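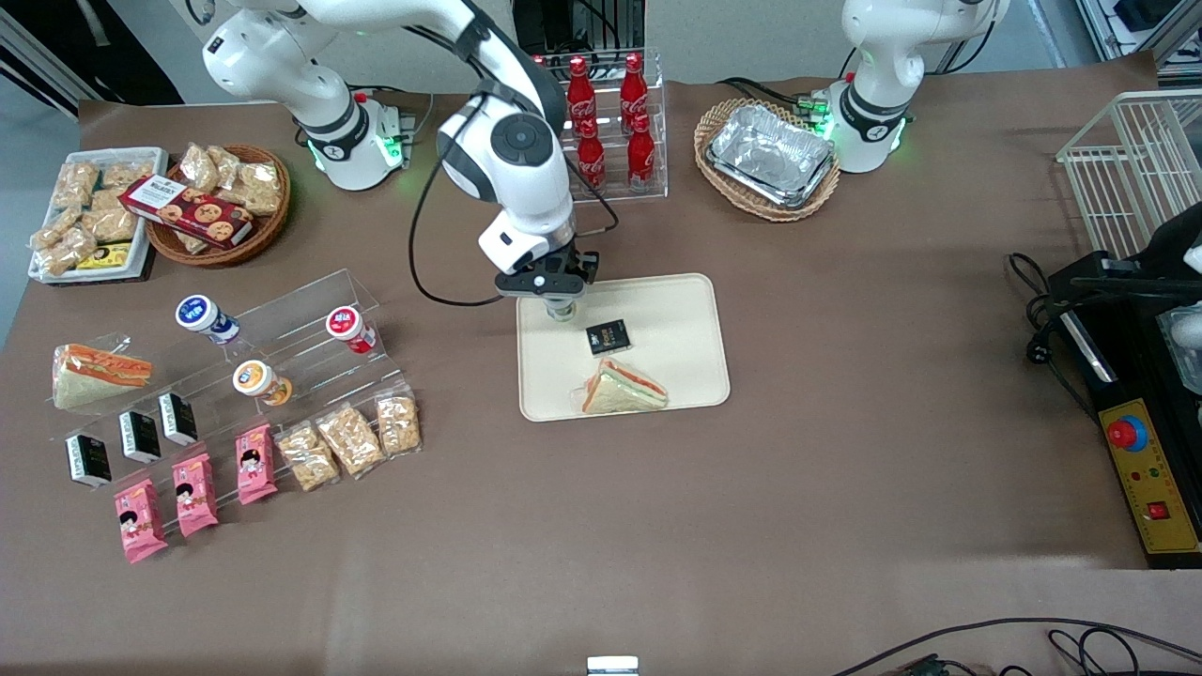
Odis wants to know, before anything else, whether the snack counter robot is coming for the front desk next. No, Odis. It puts sandwiches on trays. The front desk has stairs.

Break Room Counter: Staff FAQ
Kiluswood site, updated June 20, 2022

What does it do?
You order, an arm picks your stuff and sets it on a tray. A sandwich, a pack of tissues, some gum – that sort of lunch. In its first month it handled 2,812 items, 759 of them sandwiches, which says something about our cooking. 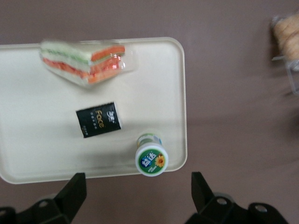

Hot food stays with the kitchen crew, and so does anything that needs a spoon.

Did anyone lose their job?
No. The two people who worked the counter moved to stock and ordering. They kept their pay and lost the line of people asking if the soup was vegan.

Can I just grab something myself?
Not while the arms are moving. Wait for the green light at the pickup window.

What if it goes wrong?
Hit the red emergency stop, then call extension 271. Please don't hit it because your order is slow. We can tell.
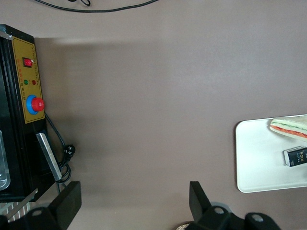 Restarting is a job for trained staff only, and the training takes an afternoon. Sign-up sheets are by the Nolska building entrance.

Will there be more of these?
Management will decide in September. Comments go in the box, where 225 are already waiting. Most are about the soup.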